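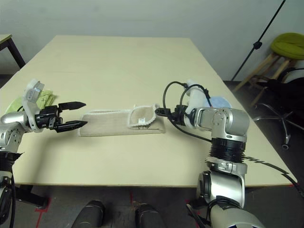
Last changed: Thursday, August 26, 2021

Towels again. I have been putting off the linen side of things for most of the summer and today I gave it the whole day, so this entry is mostly cloth and not much else.

Started at the big table a little after breakfast. I like the cream top for this kind of work. It's pale enough that a stain shows up on anything you lay across it, and it's long enough that I can get a full strip down flat and still have somewhere to put my elbows. My kitchen table at home is half the size and I end up folding against my chest there, which gives you a crooked edge every time.

The beige one got most of the morning. It's soft and a bit fuzzy, and that makes it harder than it sounds. A smooth cotton cloth slides over itself and you can fix the line with one finger. The fuzzy kind grabs. If the first fold is off by a little, the second is off by more, and by the time it's down to a narrow strip the ends don't meet and you have to open it all out again. I opened it out 6 times before I stopped getting annoyed and slowed down.

What I want for the shelf is the long strip first, then the end turned back, then the rest brought over to meet it. The squared end is the easy one. The other end has the whitish fraying and the little white tag, and the tag is a nuisance. If it's on the outside it catches on the next cloth in the stack. If it's on the inside you get a small lump. I've decided inside. Harish says cut the tags off and be done with it, but then I don't know what temperature to wash anything at, and I am the one who does the washing.

I did think about trimming the frayed edge. I got the scissors out and put them back. Last time I trimmed one of these it went on shedding for weeks and there was fluff in the filter every load. A zigzag stitch would hold it. The machine is still at the Reddy repair counter with its bobbin problem and they haven't called. I'll ring on the way in tomorrow.

Also the light green cloth. It's been in a crumpled heap by the edge of the table and I kept telling myself it was next. It wasn't next. I worked on the beige all morning, and when I came back from lunch I shook the green out, looked at it, and threw it in with the wash instead of folding it. So that's one fewer to do today and one more for Saturday.

Lunch was rice and the end of the beans. Ate it standing up by the back door for the air. It was 100 in the shade by one o'clock according to the thermometer on the fence, though that thermometer reads high and always has.

Harish Nambiar came by in the afternoon with the new shelf labels. He'd printed 13 of them and we need four more, mainly because he forgot the pillowcases and the drawer under the window. The ones he did are good. Big plain letters, no pictures. He wanted to put the shelf names in alphabetical order and I said no, the things we reach for every day go at waist height and I don't care what letter they start with. He took that well enough. We agreed on this:

Top shelf: winter blankets, spare curtains
Second: sheets, doubles on the left and singles on the right
Third: bath towels
Fourth: hand towels, face cloths, the beige strips
Floor: the basket for anything that needs mending

He also brought a bottle of Pedanex for the yellow marks. I have used Drongate up to now and had no complaints except the smell, which stays in the cupboard for days. I put a bit of the Pedanex on an old napkin and left it to sit. Will look at it in the morning. If it takes the color out of the napkin I won't use it on anything I'd miss.

We talked for a while about the Mulach order. I've been against it since February. They want us to buy cloths in packs, and the packs are bigger than the shelf is deep, so they'd end up on the floor and the floor is already spoken for. Harish thinks we could fold them in thirds to fit. I told him to come and fold one in thirds himself and then measure it. He said he would, and then he had to go for his bus.

After he left I went back to the table and did the hand towels. Those are quick. In half, in half again, smooth it down, next. I had the radio on low and got through the pile without paying much attention to it. My back was sore by the end. The table is a touch low for me, and I've been meaning to try it with blocks under the legs. Two bricks high would be too much. One might do it.

I wrote down how I want the long ones done, mostly so I stop changing my mind:

Lay it out flat and pull the corners before anything else.
Fold along the length until it's a narrow strip. Press with the flat of the hand, don't tug.
Turn the tag end back on itself first.
Bring the squared end over to meet it.
Fold facing out on the shelf.

Pulling the corners matters more than I used to think. With the fuzzy ones you can smooth the middle all you like and it will still be bunched at one corner, and then that end sits up higher than the rest. Pressing helps for a minute and then it comes back up. A heavy book on it overnight would probably do the job but I am not putting books on towels.

Left to do: the green one once it's dry, all the pillowcases, the four labels, and the mending basket, which I looked into and closed again. There's a curtain in there with a hem down that I remember from last year.

Wiped the table, hung the wash on the inside line because the wind was getting up, and locked the door a bit before seven. Dinner was toast and eggs. Must buy more clothespins, the wooden ones, the plastic ones have started snapping in the heat.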